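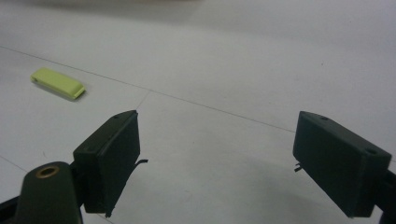
有读者在上一篇底下留言问:地上那些小东西,一块积木一个瓶盖的,弯腰捡起来一秒钟的事,值得拿个手持夹爪一遍一遍录吗?录完了机器人真能学会?

值得啊!我这篇就接着这个问题写。先说结论里跟家务有关的那一半:Masden 小组那套“手持夹爪录示范”的办法,我跟着做了一阵子,最大的收获是我自己收拾地板的习惯全改了。另一半是方法本身,也挺有意思,我尽量用过日子的话讲。

办法很简单,人手里握着夹爪,夹爪上带个相机,照平时的样子去捡东西,捡起来放进盒子,算一条。录够了拿去训练,训练出来的策略再装到机械臂上跑。项目名叫 Plirno,我负责的是“小件落地”这一组,全是扁的、小的、颜色浅的玩意儿。这一组我前后录了2000多条,膝盖可以作证(真的,先去买个护膝垫,园艺用的那种厚泡棉就行)。

下面是攒下来的小窍门,给想自己在家录的朋友,也给单纯想把地板收拾利索的朋友。

一、地先擦,擦完等干透再开始。浅色瓷砖最怕水痕,反光一块一块的,小东西放上去边都看不清。我用拧得很干的平板拖布,温水,不加清洁剂。加了清洁剂会留一层膜,肉眼看着挺亮,夹爪指头蹭过去却发涩。真要去油,就先用稀释的洗洁精擦一遍,再用清水擦两遍。

二、砖缝别嫌麻烦。旧牙刷蘸小苏打糊,顺着缝刷,停一会儿用湿布带走。我原来以为砖缝跟训练没关系,后来把东西都摆在砖的正中间录,换到压着缝的位置去测,成绩马上掉下来。现在我的规矩是砖中间录一些,靠缝录一些,压缝再录一些,斜着、横着都要有。

三、夹爪张到最大再靠近。这条是我吃亏最多的。人手很聪明,边伸边合,机器学了这个就爱提前合,一合就把东西推跑了。先张开,对正,往下,停一下,再合。家里用那种长柄拾物夹的朋友也一样,很多人夹不起东西就是合早了。

四、对正短边。长条形的小东西,两根指头要夹在它窄的那个方向上,别去夹两头。它斜着躺,你的手腕就跟着斜,不要先用指尖把它拨正。拨正这个动作人做起来顺手得不得了,我头几天录的几乎条条都有,后来全删了重来,心疼!

五、灯。顶灯加一盏放低的侧灯,影子会拉长,浅色东西就从浅色地面上“浮”出来了。找掉在地上的耳钉、螺丝也是这个办法,手电筒贴着地面平平地扫过去,比趴在那儿瞪眼快多了。不过录示范的时候我两种光都留,只留好看的那种,换个阴天下午它就不认识了。

六、指头要擦。夹爪的指面用久了会沾灰,一沾灰就打滑。我每录60条停下来,用无绒布蘸一点点酒精擦一遍,顺便摸摸螺丝有没有松。有一回松了半圈,我没发现,录出来的东西左右总差一点,查了一晚上软件……最后是一把内六角扳手解决的。

七、盒子别太深。收纳盒我用的是 Stokby 的浅盘,口大,边矮,手腕不用翻。深盒子看着能装,可夹爪要探进去才能松手,相机前面一下子全是盒壁,这种片段训练的时候很拖后腿。孩子的玩具也是,换成浅盘以后他们居然愿意自己往里扔了,我以前买的那几个带盖子的高箱子现在都在阳台上装花土。

再讲讲结果,留言的朋友最关心这个。我们做了个小对比:一组策略只用“整齐”的示范,东西摆在固定的几个位置;另一组用400条位置随便撒的。条数一样多,都在我家厨房没见过的一块地上测,每组试100次的话我可受不了,就各试了54次。随便撒的那一组明显好,尤其是东西离夹爪比较远、偏在一侧的时候,它会先把手挪过去再往下,整齐那一组常常直直地往下扎,夹个空。次数不多,地板也只有我家这一种,大家别当定论看。

Cui 那边有另一种做法,先录人手,再换算成夹爪的动作。我试了个皮毛,薄东西贴着地的时候换算得不太准,手指能抠起来的边,夹爪抠不起来。厚一点的积木倒是没问题。等五月我把木地板那间也录完,再把两种放一块儿比。

顺手再补一条跟机器人没关系的:贴地的薄片,比如卡片、拼图块,拿一小团可重复使用的粘土胶按一下就起来了,不用抠指甲。粘土胶脏了揉一揉还能接着用,揉到发灰就换一团。

护膝垫那个牌子有人问过,我的标签早磨没了,挑厚的买就是了。下一篇写怎么给夹爪的线做收纳,我现在那一捆还缠在椅子腿上。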